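Teleoperation check, simulated kitchen table – comments
Operator: Aslı Ağca. Checked by: Tarek Hegazy
September 2019

1. Start of session
Control gloves calibrated – OK. The left one needed a second try.
Emergency stop tested before the first task – OK.

2. Gripping the can
Fingers must go around the can and keep it upright. OK, but please close them more slowly. The drawer should be open before the arm comes near it.

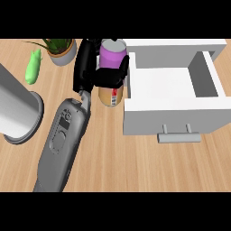 3. Drawer
Handle must stay free of the fingers when the operator moves back. OK.

4. Can tipped over or tilted
It is allowed to keep such a demonstration, but mark it in the log. Do not delete it, as it was done in August with demonstration 79. Both hands should stay above the table

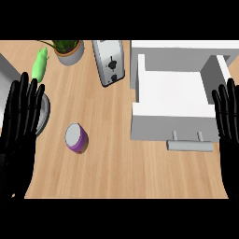

until the operator has said "stop" and the recording is closed. Aslı did this correctly.

5. Open points
Delay limit for remote control is not written anywhere. Joris Wouters will ask Kevia.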